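Letters of a Flement Pilot Return Home to Jarkby

JARKBY, March 6, 2019 – A collection of 119 letters written by a young pilot during the First World War has come back to the town where he was born. The Jarkby Local History Society received the letters last week from a family in Fonumville, who kept them in an attic for three generations.

The pilot, Second Lieutenant Lindgren, grew up on a dairy farm two miles north of Jarkby. He joined the army as a mechanic and was later accepted for flight training. He flew with a small observation squadron that was based at Flement, behind the front line, and he wrote home almost every week. Most of the letters are addressed to his older sister, who moved to Fonumville after she married.

Erhan Uçar, who looks after the society's aviation papers, has read the whole collection twice. He says that the letters change several things which local people believed about the pilot.

"In Jarkby, every child learns that Lindgren shot down three airplanes," Uçar said. "He writes very clearly that he did not shoot down any. His work was to take an observer over the lines and to bring him back with his notes. He was proud of this work, and I think we should be proud of it also."

The story of the three airplanes seems to come from a newspaper article printed some years after the war. The article gave no source. It was copied into a school booklet, then into a second booklet, and finally onto the brass plate beside the door of the old town hall. Uçar has compared the article with the squadron's record book, which has entries for each flight. Lindgren's name appears 18 times as pilot between his arrival at Flement and the end of the war. In none of these entries is there a claim for an enemy aircraft.

The record book also settles an old disagreement about his crash. According to the story told in the town, he was brought down by enemy fire. In a letter to his sister, dated four days after the accident, he explains that the engine stopped shortly after takeoff and that he tried to turn back to the field. "I knew it was wrong to turn and I turned anyway," he wrote. His observer broke an arm. Lindgren himself had only cuts on the face, and he was flying again before the end of the month.
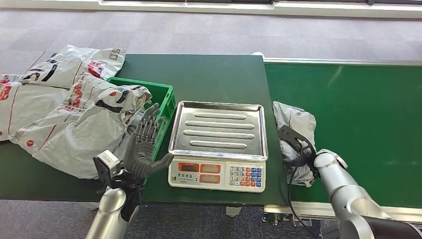
Not all of the letters are about flying. He asks many questions about the farm, and in particular about a horse called Captain, which his father wanted to sell. He complains about the coffee, the mud and the price of socks. In one letter he describes how the men at Flement built a stove from a fuel drum and how the smoke filled the hut so badly that they slept outside. Several pages have small drawings in the margin, mostly of airplanes and dogs.

The family in Fonumville found the letters when they were preparing their house for sale. They were packed in two biscuit tins together with a leather flying helmet, a pay book and a receipt for a pair of boots. The family decided to give everything to Jarkby on the condition that the letters stay together and that anybody can read them without paying.

The society has now started to make digital copies. The letters fill 1402 pages, many of them written in pencil on both sides of thin paper. Uçar said that the pencil has become faint in the places where the sheets were folded, and that some words can be read only with strong light from the side. He hopes that the copies will be ready by January, together with a typed version of each letter.

The question of the brass plate is more difficult. It was paid for by former students of the Jarkby school, and some of them still live in the town. One of them told this newspaper that she does not want the plate to be removed, even if the words are wrong, as it has been part of the building for as long as she can remember. Uçar does not want to remove it either. He has proposed that a second, smaller plate should be placed under the first one, with a sentence from the letters.

"A town may keep its old story," he said. "But the visitor should be able to read what the man himself wrote."

The town council will discuss the proposal at its next meeting. The cost of the second plate has not yet been decided.

A first group of letters will be shown in the reading room of the Jarkby library later this spring. The flying helmet will be shown at the same time, but it needs some repair to the lining first. There is space for 100 people at the opening evening, when Uçar will read from the letters and answer questions. Entrance is free, but places must be reserved at the library desk.

The society would also like to hear from relatives of the observer who was in the airplane on the day of the crash. Lindgren mentions him only by the nickname "Dutch," and the entry in the record book is damaged by water at exactly this line. People who have photographs, letters or family papers connected with the squadron at Flement can bring them to the library during normal opening hours. The papers will be copied while the owner waits and given back on the same day.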